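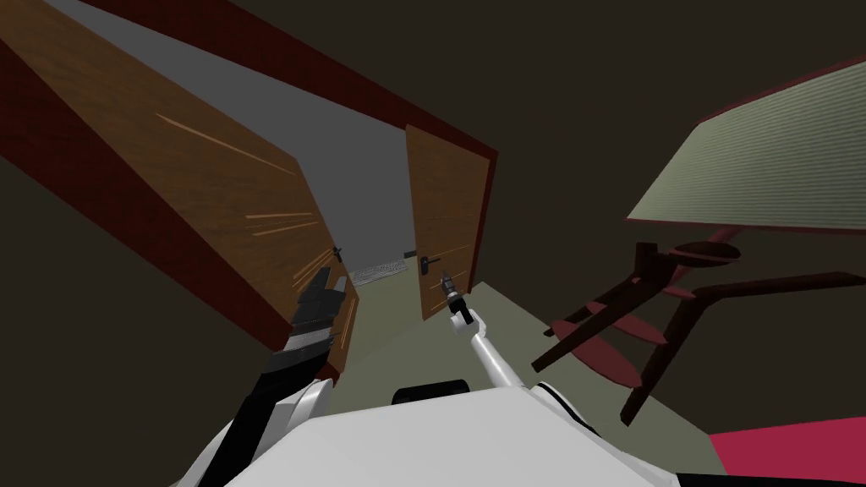
Subject: Re: [galtgate-users] Door task, left hand slips on the door panel

On a morning in October, the Lirniso group wrote:
> We record the double door task by remote control in the simulator.
> The operator can bring both grippers to the doors, but then the left
> one slides along the panel. Should we keep these demonstrations
> or delete them? We have 614 in total.

Hello all,

We had the same trouble with Galtgate last year. My advice is to keep them, but put them in a separate folder and do not mix them with the clean ones. When we trained on everything together, the policy learned to slide also.

For the new recordings I would change 2 things. First, ask the operator to stop for a moment below the lever before closing the fingers. With our controllers the hand shakes a little, and a short stop helps very much. Second, move one arm at a time. Our operators wanted to use both arms at once - it looks faster, but they lose attention on one side.

Please check also the contact settings of the door panel. In the Proturar export the friction was too low, and we needed 8 days to find it.

Does somebody know if the Darwish plugin records the head tilt together with the arm commands? I could not find this in the manual.

Best regards,
Proturar simulation team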